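Magazine / Hardware

The Second Life of the Office Tower
Published 2021-05-06

Desktop computers leave offices for reasons that have little to do with whether they still run. A lease ends, a warranty lapses, or an operating system drops out of support, and a whole floor of machines is replaced over one weekend. The refurbishing trade exists in the gap between that date and the point at which the hardware is worn out.

Wosta, a refurbisher with a single warehouse in Trekthorpe, takes in around 2,000 towers a year. Most arrive on pallets from schools, clinics and insurance offices. Intake is a sorting job. The asset tag is read, the model is matched against a parts list, and the case is opened before any power is applied. A unit with swollen capacitors or signs of liquid goes directly to parts recovery.

Units that pass go on a bench supply and run a memory test, a processor load test and a full surface read of the disk. The load test takes 15 minutes. The surface read takes much longer, often several hours on a large mechanical drive, and it sets the pace of the whole line. Drives with any reallocated sectors are pulled and shredded. The others are overwritten, verified and logged by serial number, and the log is sent to the previous owner.

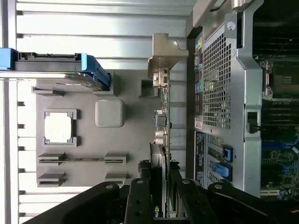 Inside an opened tower, with the blue-handled drive carrier beside the pale ribs of the chassis.

Case design has a large effect on what this work costs. Business towers from the last decade are mostly built for service: side panels on latches, drives in carriers that release by hand, cables cut to length and clipped. A disk swap in such a case needs no tools. Consumer towers of the same age often use screws of three different lengths, and the drive cage may be riveted in place behind the graphics card. The electronics can be nearly identical. The labor is not, and labor is the largest item on the invoice.

Power supplies are the other dividing line. A standard unit can be replaced from stock. A proprietary one, with its own connector and its own bracket, can only be replaced from a donor machine of the same family. Wosta keeps 900 tested supplies on its shelves, and most of them are proprietary types held against future failures.

Resale depends on software as much as on parts. Troltora, which tracks secondhand prices, puts the sharpest drop in value at the month a processor generation falls off the supported list for a current operating system. Makori, a reseller that buys from Wosta, loads a light Linux desktop on those units and sells them to libraries and workshops with a warranty of 2 years.

Scrap value sets the floor. Steel, aluminum and copper are recovered easily enough, and boards go to a smelter by weight. Mixed plastics bring in almost nothing - in some months the warehouse pays to have them removed. A tower sold whole returns several times what its materials would, even after the bench time is charged against it. Wosta plans to add a second test line in June, with racks that let the surface reads run overnight.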